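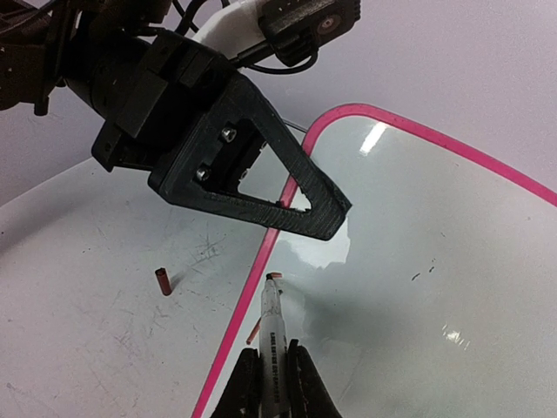
Evov clear craft tray, pink rim: my review after three months of beads

I bought this tray in October to replace a cookie sheet, and I like it so much that I've now bought another for my sister-in-law and talked two people at the Batstead craft night into getting their own. It's a tray! I know! But I sort small beads for a couple of hours most evenings, and a good tray makes that a much nicer couple of hours.

First, the looks. It's transparent plastic with a bright magenta-pink rim, and they do mean bright. The color on the Sampaio website looked more like a dusty rose, so if you want something quiet for your table, be warned. I ended up loving it. My work table is white and pretty scuffed up by now, and a completely clear tray would vanish on it. With the pink edge I can always tell where the tray ends and the table starts, even at night with only the one lamp on.

It's also a good size. I can pour out a whole project's worth of beads on one side and still have room to sort on the other. My old cookie sheet was bigger, but it was dark, and anything navy or black just disappeared. With the clear bottom I slide a sheet of paper underneath (white for dark beads, gray for pale ones) and the whole job goes so much faster. Jennylyn Sison from craft night puts her pattern chart under hers and lays the beads out right on top of it, which I've since copied for earrings.

The big test was a bag of 3,000 mixed seed beads I got at the Baltedcombe flea market, all sizes and colors dumped in together. I did the whole bag in this tray over 7 evenings. I bumped it with my elbow more than once and the rim kept everything in. When I'm done with a color I tip the tray toward one corner and the beads run down into it, and from there I pour them into a little tube. Go slow on the pouring. The corner is rounded and there's no spout, so if you rush you'll get a few over the side. A spout would make it perfect.

Other things I'd change:

The plastic does pick up static. On dry days the tiniest beads cling to the bottom and you have to nudge them along. Wiping it with a damp cloth before I start helps a lot.

It scratches. I dragged a pair of pliers across mine the first week and the line is still there. It doesn't bother me, but if you do wire work, keep a scrap of felt handy for your tools.

It's a bit noisy, too. Beads hitting hard plastic sound like hail, and my husband turns the TV up when I start pouring.

Cleaning is easy. Warm water, a drop of dish soap, and a soft towel. I haven't tried it in the dishwasher and I don't plan to. Glue is another story, so I keep all my gluing on a paper plate.

I paid 10 dollars for mine and would happily pay that again. I've also used it for sorting buttons, and for a jigsaw puzzle when we had company and needed the table back in a hurry. If the pink isn't for you, Sampaio had a green one listed last time I looked, though it was out of stock.

Hayley Tapley, 2024-01-09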